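Notebook, toast station, April

Carrying on from the last entry. The breakfast corner still has three layouts on paper and I want it down to one before Mingxuan Tian comes by at 4 to look at it.

Bread: switched from the Kolard sandwich loaf to the Nerkia one. The Kolard slices were too tall for the slots and stood proud at the top, so the upper edge stayed pale whatever the setting. Nerkia slices are shorter and a little thicker. They drop in without pushing. Downside is they are softer when fresh and fold at the corner if you hold them by one edge. A day old is better. I opened a bag last night and left it clipped loosely, and this morning the slices held their shape.

Running total on the counter sheet is 2,411 slices since we started keeping it. The sheet has a gap in it from when the clipboard went missing, so the true number is higher. I have not tried to correct for that. Somebody has also been writing pairs as one entry. Please write slices. Two slices down is two on the sheet.

Timing, dial at the middle mark, both slots loaded:
First run of the morning, 100 seconds to pop. Pale, a bit uneven.
Second run straight after, same time, noticeably darker.
Third run, darker again, edges starting to go brown-black.
Then a long break for coffee and the next one came out pale like the first.

So the first run is always going to be off and I am going to stop counting it. New habit: one empty cycle before anything that gets logged, then a wait of 40 seconds between runs with nothing in it. Tried that for the rest of the morning and the color stayed much closer from slice to slice. The Triantafyllou color card is still useful for this, but the darkest patch has a butter stain on it and reads wrong. Need to print another or wipe it.

Crumbs. Emptied the crumb drawer at the end of the morning and it was fuller than I expected for one session. The Nerkia bread sheds more than the Kolard did, mostly from the bottom crust. Crumbs on a pale tabletop are easy to see and easy to wipe, so no complaint there, but they get under the toaster and then it slides when the lever goes down. Wipe under it as well as around it. Use the dry cloth first, then the damp one. Damp first makes paste.

Plates versus tray. We had been putting the finished slices on the Festska side plates. They are too small for two slices unless you stack them, and stacked toast goes limp underneath. The plates also have a deep well, so a slice lands tilted and you have to get under it to pick it up again. I have put them back in the cupboard, second shelf, behind the bowls. If anyone wants them for something else, take them.

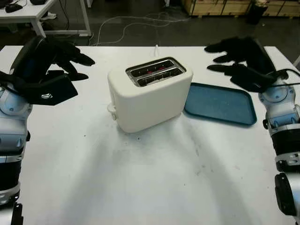
Toaster position is the last thing to settle. Straight on to the table edge looked tidy, but the lever ended up awkward to reach and anything coming out of the slots had to travel across the body of the toaster. Beside the wall was worse, and the cord was always in the way. The layout I am keeping has the toaster near the middle, turned a little so the slots run on a diagonal, with the blue tray lying flat just to the right, its near corner almost up against the side. Toast goes out of the slots and over to the tray in one short move. The rim is low enough that it doesn't catch a slice being slid in, and two slices fit side by side with no stacking.

I ran the rest of the bag this way and dropped one slice, on the table, between the toaster and me. It had folded at the corner, so I put that down to the bread.

Still to do: mark the toaster's corners on the tabletop with tape so it goes back to the same angle after wiping. Mingxuan wants to try the bagel halves. I doubt they fit, but there is a bag in the freezer and we can find out. Order two more Nerkia loaves, and put the date on the bag when you open it.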